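散装店里金属勺子的清洁和使用方法

作者:Nele Bosman
2020年3月

我的中文不是母语,有些句子可能不太自然,请大家原谅。我在Famdale的一家小散装店工作,店里卖米、豆子、面粉和糖。新同事常常问我,勺子应该怎么洗,怎么放。我把做法写下来,家里用勺子装米、装面粉的人也可以参考。

需要准备的东西

软海绵一块,中性洗碗液,温水,干的棉布2块,小刷子一把。不要用钢丝球。钢丝球会在勺子里面留下细的划痕,以后面粉容易粘在划痕里。

第一步:先倒干净,再用干刷子

洗以前,把勺子里剩下的粉和碎粒倒出来,用干的小刷子刷一遍。如果是面粉或者糯米粉,请一定先做这一步。粉遇到水会变成糊,很难洗。

第二步:用温水洗

水不要太热,太热的水会让淀粉粘得更紧。海绵上放一点洗碗液,从勺口向勺柄的方向擦。勺子里面的圆底要多擦几次,外面也要擦。

第三步:注意勺柄和勺身连接的地方

这个地方最容易忘记。糖和油会停在那里,用手摸的时候觉得有一点粘。用小刷子沿着连接处转着刷,然后用清水冲。我们店的Charoen Thongsuk喜欢用旧的软牙刷,效果也很好,不过这把牙刷只能用来洗勺子。

第四步:马上擦干

不锈钢不容易生锈,但是水干了以后会留下白色的水印。第一块布吸水,第二块布擦亮。擦完以后,把勺子放在灯下面慢慢转动,换几个角度看。灯的反光会动,水印不会动,所以很容易分别。有水印的话,用布蘸一点白醋擦,再用清水冲一次,擦干。

第五步:完全干了才可以放回去

我一般把勺子挂起来,等到完全干。湿的勺子放进米里,米会结块,时间长了还会发霉。 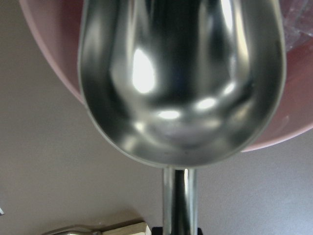

不锈钢勺,勺底是圆弧形,勺柄也是金属的。

怎么量得比较准

装的时候不要用力压,让粮食自己落进勺里,再用手轻轻摇平。每一种粮食的重量不一样,同一把勺子装米和装燕麦,差别很大。我的习惯是先把空袋子放在秤上归零,再装一平勺,把数字写在纸上。我那把大勺装一平勺长粒米是410克。你的勺子大小可能不同,请自己称一次。

多长时间洗一次

装干豆子和米的勺子,我们每天关店以后洗。装坚果的勺子要洗得更勤,换一种坚果以前必须洗,有的客人对坚果过敏。家里用得少,每7天洗一次就可以,平时用干布擦一擦。

二月的时候Thaís Rezende问我,能不能用洗碗机。全金属的勺子一般可以,但是拿出来以后还是要用布擦,不然水印很多。木柄的勺子请用手洗。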